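Visit to the Plendov lab, Mamthorpe
28/02/2020

Five of us from the automation group went over to Mamthorpe to see the manipulation work at Plendov. The visit was set up in October and moved twice. Our host was Dzintra Eglītis, who runs the kitchen tasks project and gave us most of an afternoon.

Parking is behind the building. Sign in at the front desk and allow extra time for the safety form, which is four pages long and has to be done on paper.

We started in a meeting room with a short talk. The project is called Zista. The question behind it is how much a robot arm gains from demonstrations recorded in many different places, compared with the same number recorded in one place. Most groups collect everything at a single table, with the same lighting and the same objects. The policy trained on that data does well at that table and poorly at the next one. People in the field have known this for a long time, but there are few side by side comparisons where the amount of data is held fixed.

Zista keeps the total at 693 demonstrations. One version of the policy is trained on 693 from a single kitchen. The other is trained on 693 spread over 30 kitchens and kitchen corners. Same arm, same network, same training time. Both are then tested in a kitchen that neither has seen, with 50 trials per task. The tasks are small ones: pick up a cup, move a cup to the sink, put a spoon in a drawer, close the drawer.

Eglītis showed us the results for the cup task. The single kitchen policy completed 11 of 50 trials in the new kitchen. The spread out policy completed 34. On the drawer task the gap was much smaller, and she did not try to explain it away. Her guess is that the drawer handles in the training kitchens were too much alike, so the variety they had paid for in travel time did not reach the part that mattered. They plan to redo that task with a different selection of sites.

One of us asked about the cost. Moving the arm, clamping it down, checking the cameras and getting the first usable demonstration takes a two-person team most of a morning. The single kitchen set was finished in nine working days. The other set took all winter. She said that if the only goal is one robot in one room, she would not bother with the second method.

After the talk we looked at the recording software, called Lapiņa. The operator moves the arm by hand controller and marks each attempt as good or bad when it ends. Bad attempts are kept in a separate folder and are not used for training. There was some discussion on our side about whether they should be. I would have liked to see the failure labels in more detail, but the export was not working that day.

The last part was about placement of the outside camera, and I took the most notes here. In the early kitchens it was put wherever there was room. Later they fixed a rule that the gripper, the object and the front of the counter should all be in view at the start of an attempt. They do not clear the counter first. Soap, sponges and small appliances stay where they are, and the policy has to cope with them.
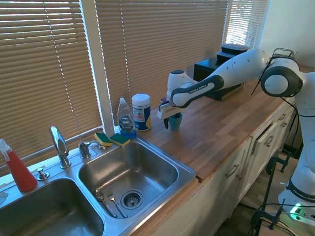 The rule cut down on discarded recordings, but it also meant the early kitchens did not match the later ones. They reran the comparison without the first six sites and the cup result held up, with a slightly lower score for the spread out policy.

Questions I still have: whether the same gap shows up with a bigger network, how much of it comes from lighting alone, and what happens with 10 kitchens in place of 30. Eglītis said the last one is being run now and she will send the numbers when she has them.

For our own work, the camera rule is easy to copy and I think we should start with it on the packing bench. Moving the arm between rooms is a bigger decision - we have one clamp stand and it is in use until the spring. Slides from the talk are in the shared folder under Plendov.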